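# Picking up cloths: our Sketau project, second half

So this is the part of the report I was dreading, the part with the teaching in it. Nahom Dinsa wrote up the hardware section, so go read his if you want to know about the motors. I got the demos, which means I spent most of June steering an arm with my hands and feeling a bit silly.

The task is easy to say out loud: take a cloth lying on the floor and lift it. Cloth is annoying, though! A block looks like a block every time you put it down. A towel lands in a new heap every single time, and the arm has to find a fold it can get hold of.

We tried two ways of showing it. First I held the arm and moved it myself (hand guiding), and the computer saved the joint positions. I liked this because you can feel when the fingers touch the floor. The bad part is that my hands and sleeves kept showing up in the wrist camera, and we didn't want the model learning that a sleeve means "close now." We kept 21 of those and then switched.

The second way was remote control with Multov, the little leader arm that Mwanaisha Mfaume built for her own project and let us use. You move Multov and the big arm copies you. There's a small delay, and for the first afternoon I kept closing too early, grabbing air, and saying things I won't put in a report. After that it got kind of fun. I'd do 30 demos, take a break, and do 30 more, until we had 420.

Things I changed along the way:

- I stopped going for the top of the heap. It squishes down and slides out. A fold on the side gives the fingers something to pinch.
- I slowed way down for the last bit before closing. My early demos were fast and sloppy, and the arm learned fast and sloppy right back.
- I threw the cloth down again before each demo. Nahom caught me placing it "nicely" and made me redo a batch, which was fair.

I also learned to leave in the demos where I missed, backed off, and tried again. I'd been deleting them because they looked bad. Mwanaisha told me to keep them, and the runs trained with them recover from a miss a lot better than the older ones, which just closed on nothing and went up anyway.

What still bugs me is hems. If the fingers come in near a stitched edge, sometimes they grab it and sometimes they slip past, and I can't tell which it'll be from the camera view. I'd like to do a set of demos that only go for hems. I'd also like to try thinner fabric, because so far we've stuck with thick fuzzy stuff that's pretty forgiving.

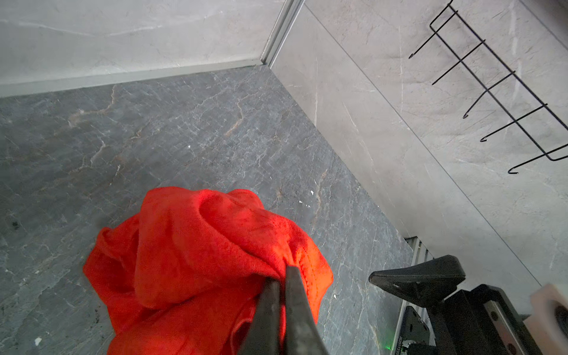

Wrist camera view: fingers pinching a fold of the red-orange cloth, with the hem just to the right.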